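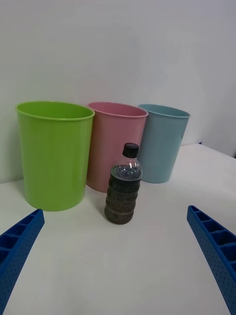
Plastic cups and a small bottle. Thread on the Toden "eight glasses" thing, because my feed won't let it go.

**1/** Toden, the hydration app, wants me to drink to a schedule. I gave it most of September. I have opinions, and I have been to the bathroom a lot.

**2/** The pitch is that you're "chronically underhydrated" and don't know it. Convenient kind of problem. You can't feel it, you can't see it, and the only thing that can detect it costs money every month.

**3/** How does it detect it? It asks your weight and how active you are. Then it gives you a number. I tried it again with a different email and the same answers and got a different number. I wrote to support. They said the formula is "adaptive." Adaptive to what? My email address?

**4/** Then come the add-ons. Lilell sells drops you put in your water so it "absorbs better." Absorbs better than water. I read the whole label and it's salt, a bit of citric acid and a flavor called Arctic.

**5/** Their big claim is a study where people reported more energy after 17 days. I went and found it. It's a PDF on their own site. No comparison group that I could see, and everyone in it was already a subscriber. Ask people who paid for drops whether the drops work and guess what they say.

**6/** "But I felt better when I started drinking more water!" Sure, I believe you. Did you also cut back on soda that week? Go to bed earlier? I did both the first week, because I was in a self-improvement mood. Toden took the credit.

**7/** Someone always brings up the eight glasses rule here. What size glass? I measured the ones in my kitchen. My everyday glass holds 441 ml to the brim. Eight of those is a serious amount of water. Eight of the little juice ones is nothing much. A rule that doesn't say how big the glass is isn't much of a rule.

**8/** And does coffee count? Toden says no. Dina, which is the other app everybody pushes, says yes. Soup? Dina says half. Half of the soup. I'd love to know who decided that. Watermelon isn't on either list.

**9/** Before the replies fill up: yes, some people do need to watch this. Kidney stones, certain meds, working outside in the heat, older folks who stop feeling thirsty. Those people should be listening to a doctor. I'm talking about healthy people at desks getting buzzed by their phone to drink 500 ml by noon.

**10/** The one I can't decide about is Pitkänen. They make a plain bottle with lines on the side and no app. Costs too much for a bottle. Still, no streaks and no cartoon fish that gets sad when you skip a glass — so it's ahead on points.

**11/** Oh, and canceling Toden took me 2 tries. First time it offered me a discount and then quietly kept the plan going. Check your subscriptions page after you cancel and screenshot it.

**12/** If anyone has a real trial on the drops, with a comparison group and not paid for by Lilell, send me the link and I'll read it. Please don't send me the PDF. I've read the PDF.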